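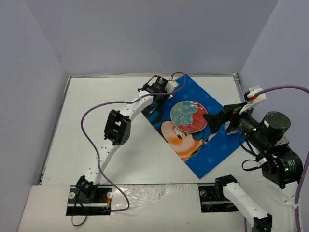 Carys Pritchard asks whether the Sevlow receiver may stay powered between the early and late shows. It may. Leave the transmitter off in that time and mute the channel at the mixer.

4.2 Setting up the singer's microphone

Read section 4.1 before you begin. The house speakers must be off.

1. Place the receiver at the side of the stage, with both antennas upright and in clear view of the singer's position. The cable supplied allows up to 50 feet to the mixer.

2. Fit new batteries. Turn the transmitter on and wait for the steady green light.

3. Set the bank switch to 2. If a Batlow receiver is in use in the same room, choose another bank for one of them. 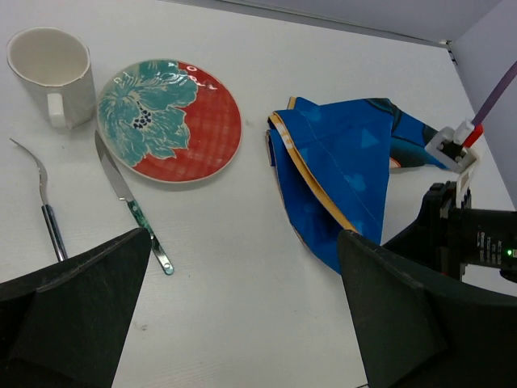

Fig. 4-3. Mug and painted plate, from above.

4. Turn on the house speakers. Have the singer perform the loudest passage of the set, at show distance. Raise the gain until the red light flickers, then back it off one step.

CAUTION: Do not point the microphone at a floor monitor while adjusting gain.
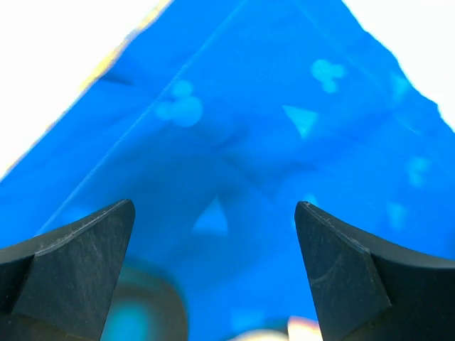 5. Set the tone controls with the stage dressed as it will be for the show. Drapes and table covers soften the upper range – a bare room will always sound brighter at rehearsal. Cloth lying in folds, like the blue print shown, should be left in folds for this step and not pulled flat. If words are hard to follow, raise the 3,000 Hz control one step at a time.

6. Turn on the low-cut filter at 65 Hz. If handling noise remains after this, 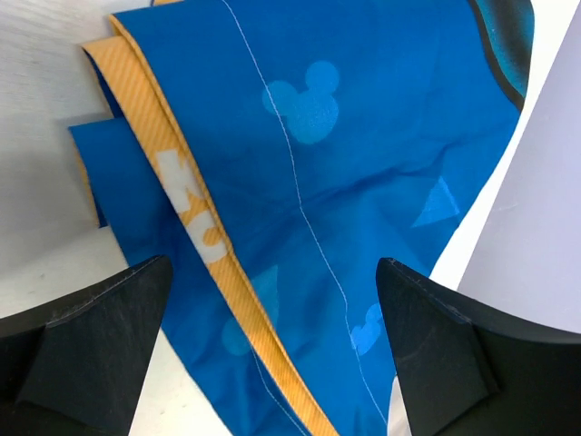
check that the grille is tight and that the foam ring is seated.

NOTE: Settings are stored when the transmitter is turned off, but the mute state is not.

For use with the Trevor stand adapter, see section 4.3.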